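Orker Anime Adaptation Adds Two to Voice Cast Ahead of February Premiere

1/30/24

Jillex has confirmed two additional cast members for Orker, the television anime based on the role-playing game of the same name by Tumwood. Ga-eun Bae will voice the ferry pilot Zamora, and Osian Parri will voice the harbor judge in the English version. Both characters appear in the second chapter of the game.

The series is scheduled to premiere in February and will be streamed with subtitles on the same day as its broadcast. The English version is to follow 3 weeks later. Sem Koster directs, with series scripts by Mieke Van Wijk, who also wrote the dialogue for the original game.

According to the production office, the opening episode will run for 95 minutes and will be shown once in theaters before the broadcast. A total of 400 seats have been set aside for registered players. Applications are accepted through the official website, and successful applicants will be notified by email. Tickets are not transferable.

Composer Toon Martens returns from the game and has recorded new arrangements of its main themes. The soundtrack will be released in digital form after the final episode has aired. Details of a disc edition have not been announced.
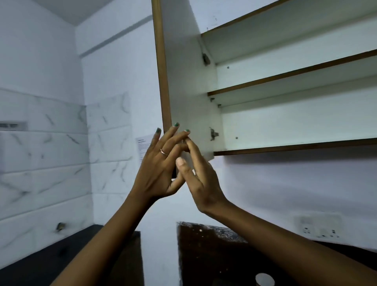
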